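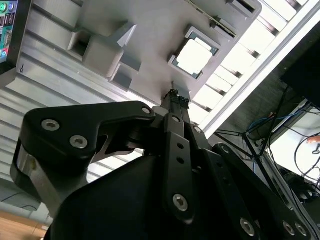
Posted by gatherscrew on 2022-01-26 in Motion and Control, tagged wrist-camera, pose-estimation, trays

Wrist camera pose estimate jumps when the gripper gets close to the tray. Filter it, or stop looking?

Hello everyone, and sorry in advance for the length. I've been reading this board since October and it has saved me more evenings than I can count, so I'm hoping you can save me one more.

We have a small cell where the arm works on computer parts held in a gray printed tray. The tray is mounted on a slotted aluminum panel, and the processor sits in a square holder in it. I'm using Kelik for the pose estimate (it matches edges from the wrist camera against the CAD model of the tray) and Vodance for the motion side, which takes a target pose and servos toward it.

From far away everything is lovely. The estimate is steady, the arm comes in smoothly, and I feel like a genius. Then, somewhere in the last stretch, the estimate starts to hop sideways. The hops are up to 20 mm, always along the same direction, and always close to a whole number of panel grooves. My guess is that the matcher is grabbing the edges of the panel behind the tray, because all those ribs run parallel and one looks as good as the next. Once the fingers cover part of the tray there isn't much else left for it to hold on to.

What I've tried so far:
Turning up the smoothing in Vodance. It hides the small hops, but then the arm drifts slowly toward the wrong place, and I think I like that less.
Raising the edge threshold in Kelik. The panel is shiny and the tray is matte, so naturally the tray edges go first – I should have seen that coming.
Masking out the gripper. I drew the mask by hand for the closed position, and it's no good once the fingers open.

Would you keep filtering, or is there a sensible point at which to freeze the estimate and go in blind? And if you freeze it, how do you pick the distance? 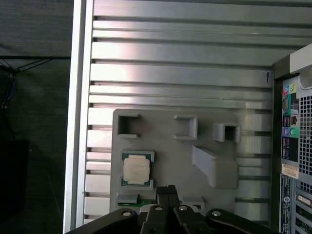
Urnunar_bench

Welcome out from the reading side! I think your guess is right, and I'd leave the smoothing alone for now. A low-pass filter is made for noise that wobbles around the true value, and yours is hopping to a different answer and sitting there for a while. Averaging two answers gives you a third one that's wrong as well.

Here is what I'd do, in the order I'd do it.

First, gate the updates. Keep the last pose you trusted, move it forward using the arm's own kinematics, and compare each new estimate against that. The tray is bolted down, so in the base frame it shouldn't be going anywhere. If the new estimate disagrees by more than 2 mm, throw it out. Your groove spacing is surely bigger than that, but do measure it, and keep the gate well under half of it.

Second, build the gripper mask from the joint state. You have the finger opening on the bus already, and you have the CAD of the linkage. Render the silhouette at each frame, grow it by a few pixels and mask that. It took me a long afternoon and I have never had to touch it again.

Third, give Kelik a smaller model. Take out the long straight outer edges of the tray and keep the raised pockets and the processor holder. Corners are hard to confuse with a groove, and a long straight line is very easy to confuse with one.

As for freezing, yes, I would. Log the pose residual against distance for a couple hundred approaches (I did 200, which was overkill, but I had a sandwich to eat) and look for where it starts to climb. Freeze a bit before that. Do check your hand-eye calibration before you trust the blind part, though – any error in there turns straight into offset at the fingertips, and no amount of gating will show it to you.

mossy_relay

just put a tag on the tray. we run Zamani with tags and never had this

gatherscrew

Thank you both! A tag would be the easy way out, but the trays get swapped a lot and I'd have to register every one of them. I may still do it for calibration.

The gate is in as of this afternoon and the hopping is gone from the servo target, though I can see in the log that it now rejects nearly everything near the end, so I'm more or less frozen already without having meant to be. The joint-state mask is next. Urnunar_bench, did you grow your silhouette by the same amount everywhere, or more at the fingertips?

Urnunar_bench

More at the tips. They move the most between the joint reading and the exposure, so check your timestamps while you're in there too.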